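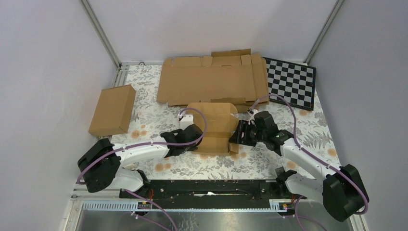

Stop-motion creature scenes need very little room, and a first one can be shot on a kitchen table over a weekend. The set is the part most people overbuild. A brown cardboard box that is open toward the front and top, with its large rear panel standing up behind, already has the shape you want: a floor, a back wall, and space for your hands and the light. If the panel leans backward like the one on the flowered sheet, prop it from behind with a book and run tape along the crease. A patterned cloth is fine under the set, but keep it out of the shot, as any wrinkle that moves will show up on playback.

What you need

A camera or phone with manual focus and exposure
A tripod, or a clamp that doesn't sag
Two desk lamps with the same kind of bulb
A puppet with a wire skeleton, no taller than your hand
Poster putty
Stop-motion software (I use Cudora, but any program that shows the previous picture over the live one will do)

1. Paint the set

Use flat paint. Gloss picks up lamp reflections and they jump around when you lean in. For my short, The Thing Under Tastthorpe, I painted the back wall dark gray and stuck on a row of paper rooftops. Let it dry overnight. Cardboard warps a little as it dries, so don't fix the camera position until the next day.

2. Fix everything down

Tape the box to the table. Tape the tripod feet to the floor. Mark where the lamps stand in case one gets kicked. Close the curtains, even at night, if cars pass your window.

3. Lock the camera

Turn off autofocus, auto exposure and auto white balance. Set ISO to 100. Plug the camera into the wall if you can. Changing a battery halfway through a shot nearly always shifts the picture.

4. Plan the move

Shoot at 15 pictures a second. Act out what the creature does and time it with a watch. A slow head turn and a roar took me 84 pictures. Write down the number where each action begins.

5. Animate

Press the puppet's feet into small dabs of putty. Move it, take your hands well clear, and shoot. Start and finish each move with smaller steps than you use in the middle, or the creature will look like it is on rails. Hold big poses for at least 4 pictures. If the puppet falls over, use the overlay to line it up again before you go on.

6. Check before you strike the set

Play the shot back at full speed several times. Look at the background as well as the creature. Flicker usually comes from a lamp or from your shirt, so wear something dark.

Sound comes last. For the roar I slowed down a recording of a chair being dragged across a floor. The paint list for the puppet is on the Fedari page.

Updated 2018-11-24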